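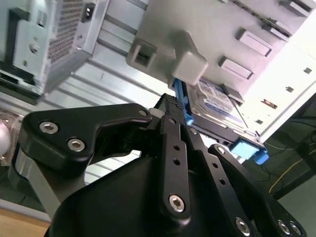
4.2 The Gronent kit as it arrived in our laboratory

We should say first what is being reviewed, as the name is used rather loosely by the people who sell it. The Gronent service kit is a package for handling hard drives in desktop cases and small servers, and it is offered in two forms: the Ivitz package, which has the gripper, the wrist camera and the control software, and the Soliman package, which adds a yearly support plan and remote help with setting up new drive bays. We bought the Ivitz package with our own funds in December and received no discount from the maker, and all of the results in this section were obtained with it. Readers who are thinking of the Soliman package will, we hope, still find most of what follows useful, because the hardware is the same in both.

Unpacking and mounting took us one long afternoon, and we were pleasantly surprised by how well the printed guide held our hands through it. The camera calibration was another matter. The guide gives it a single page, and we went through the routine four times before the software was happy with us, the trouble being (as we finally worked out) that our lamps were too strong for bare metal. Buyers with bright rooms may want to put up a simple shade and save themselves a morning.

Drives held in plastic rails or caddies suit the kit very well. The fingers are narrow enough to go in beside a drive, and plastic parts give the software a patch of plain color to look for among so much gray metal. Figure 7 shows the gripper at work on a drive in a blue caddy.

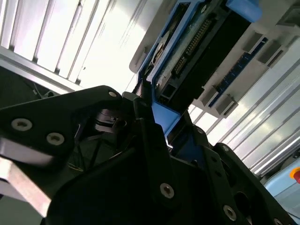

Figure 7. Gripper and drive caddy, seen from the wrist camera.

We ran 600 trials in all, each one a full removal and return of a single drive, and we counted a trial as a success only when both halves were finished without a person stepping in. By that rather strict measure the kit succeeded in 414 trials. Most of the failures came on the return, when the drive met the bay at a slight angle and the software, quite sensibly, stopped and asked for help. We were glad of that caution — a stuck drive can be freed in a moment, while a bent connector is a much sadder affair — but it does mean that someone must stay within earshot.

Another 48 trials were made with the Prusis add-on, a software module sold separately that lets the wrist give a little when it feels resistance. These are reported in Section 4.3 and are not part of the total given here. We will only mention that the add-on has to be licensed for each arm, a point that was not clear to us from the price list and that a laboratory with several arms would do well to ask about early.

As for daily use, our operators grew fond of the kit fairly quickly. The teaching screen is easy to read, and saved positions can be copied from one bay to the next with small corrections. What they asked for most often was a quicker way to go back one step after a failed grasp. At present the whole sequence has to be started over, and on a long day that becomes tiring.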